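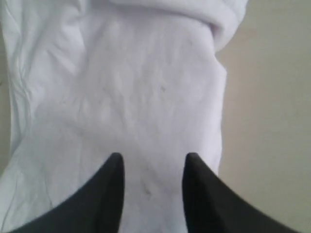

White cloth with a folded edge, on a beige surface.

Laser engraver check, Forkholm workshop
November 2025
Machines: Sadwood diode engraver (bench 1), Mahrous CO2 cutter (bench 2)

Mark each line OK, FIX or N/A. Write the comment the same day. A machine with a FIX in section 1 stays switched off at the wall.

1. Enclosure and interlock
Lid closes flush on all sides – OK, both
Beam stops when lid is lifted – OK on Sadwood. FIX on Mahrous: stops on the third try only. Left switch bent.
Viewing window free of cracks and deep scratches – OK, both
Key removed when machine is unattended – OK
Emergency stop tested under power – OK, both

2. Eyewear
Wavelength printed on the lens or frame matches the machine – OK for the Sadwood pairs. One CO2 pair has lost its marking and was taken out of the drawer.
Straps and side shields in place – OK
Lenses wiped and stored in cases – FIX. Two pairs were lying face down in the drawer.

3. Air and fire
Exhaust fan running before the job starts – OK
Duct clamps tight – FIX, rear clamp on bench 2. Tightened on the spot, check again next time.
Fan filter hours – 1,488 on the counter. Limit on the Destirance filter we use is 2,000. Order the next one now.
Extinguisher within reach and gauge in the green – OK
Crumb tray emptied – FIX, bench 1. Charred plywood bits under the honeycomb. 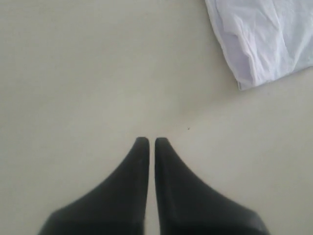 Can the same goggles be used at both machines?
They can only be used at both if the marking covers both wavelengths at the rated density. Ours don't, so blue-diode pairs stay on bench 1 and CO2 pairs stay on bench 2.

4. Cooling (bench 2 only)
Water level above the line – OK
Flow alarm sounds when the hose is pinched – OK
No kinks or damp spots along the hose – OK
Chiller vent clear of dust – FIX. Brushed out, still needs a vacuum.

5. Materials and paperwork
No PVC or vinyl on the offcut shelf – OK
Unknown plastics labeled and set aside – OK
Log filled in for each job – FIX. Four jobs in September have no end time.
User cards current – OK

Parts to buy
Lid switch for the Mahrous, left side. The quote is 249 with shipping.
Destirance filter, one
CO2 goggles, one pair
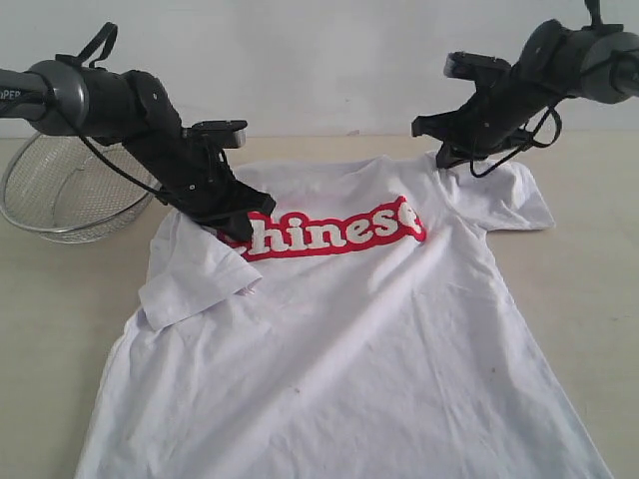 Taner Kahraman: Please don't bend that lid switch back into shape. I did that in September and it held for 30 jobs, then it started sticking again. I'd replace the right one at the same time – they are the same age. Also, the emergency stop on bench 2 should be tested with the chiller running, and the form doesn't mention that.

Changed the form. Section 1 now reads "tested under power, chiller on." Both switches are on the parts list, and bench 2 stays locked out until they are fitted and the lid test passes ten times in a row.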